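Anyone else had the arms put in at work? What's it done to your shifts?

dishpit_dora
December 11, 2021

Hi all, long time reader, don't post much. I'm at a contract catering place (Pralladard, if anyone knows it, we do the trays for offices and a couple of care homes) and since October we've had robot arms on trial at the sorting and clearing end. I used to do that job with one other person. Now I do it with an arm and she's been moved to packing, which she hates.

I'm not anti. My wrists have been better than they've been in years and I don't go home smelling of the pot wash any more! But it's a strange sort of job now. I lay things out, I press go, I stand there, I put right whatever it's made a mess of, I press go again. They've got a practice bench where we set up all sorts for it to have a go at, and I spend a good part of my shift on that as well.
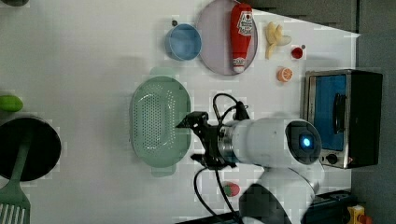
The practice bench, arm down by the green colander. Ketchup's on the plate.

What I want to know is whether other people's hours changed once the trial bit was over. We've been told nothing changes "for now" and I don't much like the sound of "for now".

gantryman56
Welcome to the club. We had Jorkon in to do ours at the warehouse, nine arms on one line. Hours stayed the same for the first year, then they stopped replacing people who left. No redundancies, all very polite, but there's a lot fewer of us at the Christmas do. Ask for it in writing is my advice, and ask now while they still need you to set the thing up.

tealeaf
Is it any quicker than you though? That colander looks like a pig to pick up, all holes and those little tabs at the ends.

dishpit_dora
Nowhere near as quick, no. My manager says 81 picks an hour on a good run and I could do that before my first brew. But it doesn't have a brew, does it. And yes the colander is a pig.

Rollo_K
Can't agree with gantryman, sorry. We're a smaller kitchen and ours has been the best thing that's happened there. We couldn't get anyone to take the late shift for love nor money, and now the late shift is one person and the arm, and that person gets more per hour than I did when I started. I get that it's different in a warehouse but it isn't always the thin end of the wedge.

gantryman56
One person on a late shift on their own with a machine, and you're telling me that's an improvement? Who do they talk to? Who's there if they slip over?

Rollo_K
There's a supervisor in the building and they've got a radio. I did it myself for a month and quite liked the peace, to be fair. Had my audiobooks on.

gantryman56
Fair enough, each to their own. I'd go mad.

pennyfarthing98
I'm with Dora on it being a strange job. Ours came through Gauthier and the training was half a morning, mostly where the stop button is. Everything else I've picked up by watching it. Like I know which plates it won't get hold of if they're too near the edge of the table, and that's not written down anywhere, it's just in my head. My grade's still "kitchen assistant". I did ask about that and got a very long email back that didn't say yes.

dishpit_dora
Oh that's EXACTLY it, Penny. I've got a whole notebook of that stuff (how to turn the pan handle so it can reach, which bowls slide) and last week they asked if they could photocopy it. I said I'd think about it!

tealeaf
Don't give them the notebook till they've regraded you.

Rollo_K
Bit harsh, she's paid to be there and she wrote it on shift.

pennyfarthing98
Is she paid to write the manual though?

gantryman56
What Penny said. My brother-in-law is at Flumberg and the people who look after the machines there got a new job title and 56p an hour more. Not a fortune but it's a start, and they only got it by all asking together.

dishpit_dora
Right, I'm going to talk to the other two on my shift and then put something in writing about the grade and the hours. Will come back and say how it goes. Still haven't decided about the notebook.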